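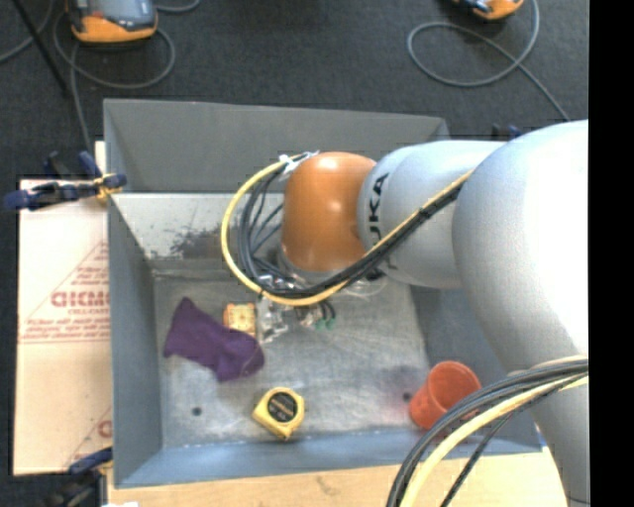
Bin picking cell practice covers the rules and working habits applied to robot cells in which an arm removes mixed, unsorted items from an open container. It draws on general industrial robot safety standards, chiefly ISO 10218, and on site procedures that deal with matters the standards leave to the integrator, such as bin fixing, cable dressing and the choice of test items.

Bin fixing

The bin must not move relative to the robot base after calibration. In permanent cells it is bolted or pinned. In test cells clamps on the rim or at the corners are accepted, provided that the handles lie outside the path of the arm and the clamps are included in the collision model. A clamp that has been released for any reason requires a new check of the bin position before automatic operation resumes.

Bare metal floors scratch with use and produce uneven reflections under overhead light. The Larnent procedure, written by Impi Koskela and Marjorie Blackburn, treats this as a normal condition and forbids repainting in the middle of a test series. Holes in the floor are recorded on the bin drawing.

Cable dressing

Cables and air lines that run outside the arm are given a service loop at the wrist, long enough for full rotation of the last axis. The loop is tied on the upper side of the joint and must stay clear of the fingers at every programmed pose. The lowest approach pose is checked at reduced speed with the wrist at both rotation limits. Push-in air fittings are inspected at the start of each shift. Ties are replaced in full sets.

Test items

Item sets normally combine rigid, hollow and soft goods. Cloth is included for its lack of fixed shape, and cups for their thin walls and open rims. Small dense items, tape measures among them, test grip force. Items are dropped in loose and are not arranged by hand. The Flarnow set holds 51 items, of which 5 are placed in the bin per trial. A series runs to 2000 trials, or 3000 where a gripper is being compared with an earlier one.

Entry and recovery

Reaching into the bin is permitted only with the arm stopped and the protective stop confirmed at the panel. An item lodged against a wall is logged as a failed pick before it is removed. Chiyo Tanabe's revision of the procedure added a separate code for items dropped outside the bin.

See also: end effector, hand-eye calibration, risk assessment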